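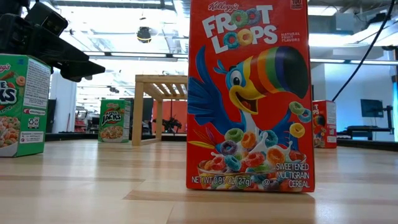 **Where has the breakfast money gone since the last report?**

Mostly on single-serve cereal and milk, with a smaller slice for bowls, spoons and one new set of shelves.

Hi Po-yen,

Progress report number two for the Karabulut grant, covering the Kulham breakfast table and the first few weeks at Adside. I've kept to the headings you sent last time, more or less, and the receipts are in the envelope Şükran dropped at your front desk (if they haven't turned up, try the mailroom, that's where the last lot ended up).

## How many kids

Kulham is going really well! On a normal school morning we get 32 kids through between 7:45 and the first bell, and on the last cold, wet morning in August we had 40, which meant the late ones ate standing up along the corridor. Adside is slower. It's a smaller school and most families there didn't know we'd started until the newsletter went out, so I wouldn't read much into those numbers yet. I'll send a proper sheet for both with the next report.

## What we're serving

You asked why we moved from the big family boxes to the little individual ones. Mess was a good part of it. With the big boxes we had a lot poured and not a lot eaten, and by the end of the week there'd be four open bags going soft in the cupboard. With a 27 g box a kid picks one, opens it, finishes it, and if they're still hungry they come back for toast. They also love choosing. I had a grade two stand in front of the cereal for what felt like half the morning before going with Froot Loops, same as every other day.

The colours have turned out to be handy for setting up too. Red is Froot Loops, green is Apple Jacks, blue is Frosted Flakes, and the older kids who help us put out the boxes can sort them without anybody reading labels.

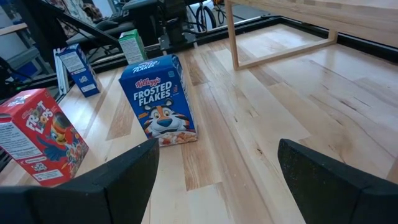 We do get the odd stray blue one in with the reds, but it takes a second to fix. Şükran has been setting the boxes out with the fronts facing the line, a bit apart from each other so small hands don't knock the whole row over, and the queue moves a lot faster than it did in the winter.

I know sugar is going to come up at your end, as it did at ours. Two parents at Kulham wrote to the school about it and I think they had a fair point. So from next month the sweet cereals go out on alternate mornings, and in between it's oatmeal, plain flakes and fruit. We tried one oatmeal morning as a test. Lots of groaning, then almost every bowl came back empty, brown sugar on the side helped.

## Money

Natberg are still our supplier and still delivering to the back door at Kulham. Their last order was 117 boxes, mixed flavours, and we split it between the two schools at my kitchen table, which I'd rather not do again. The shelves at Adside are up now so their share can go straight there.

We're a little under on food and a little over on milk. The milk is my fault, I ordered for Adside as if it was already the size of Kulham and some of it had to be given away at the end of the week. I've cut the standing order and it should even out by the next quarter. Nothing else has strayed from the budget you approved, apart from spoons. Spoons vanish. I don't know where they go and neither does Şükran, but please expect another line for spoons.

## Packing the Adside crates

Everything for Adside gets checked before it leaves Kulham: dates on the boxes, any crushed corners, and what's left of each flavour.
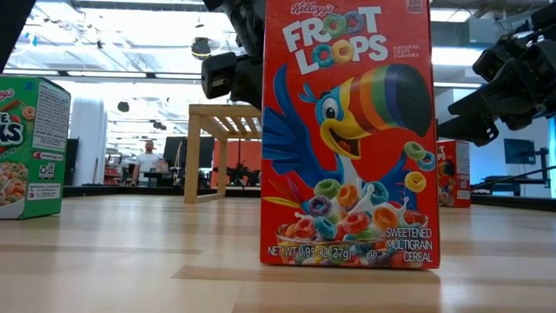
Crushed ones we keep back and use first at Kulham, where the kids aren't fussy about corners. Şükran also reads the ingredient panel every time a new batch comes in and updates the allergy sheet taped inside the cupboard door. She started doing it on her own and I've now written it into the routine so it carries on when she's away.

## Still to do

- Second toaster for Adside (quote to come)
- Allergy forms back from the last few Kulham families
- Find someone for the early shift at Adside, as I can't be at both doors at 7:30
- Oatmeal mornings at both schools, starting next month

You said you might like to come and see a morning for yourself - please do, any day suits us, but be there by 8:00 or you'll miss the busy part. Park on the side street, the front lot is all buses.

Talk soon, and thanks again to everyone at Karabulut.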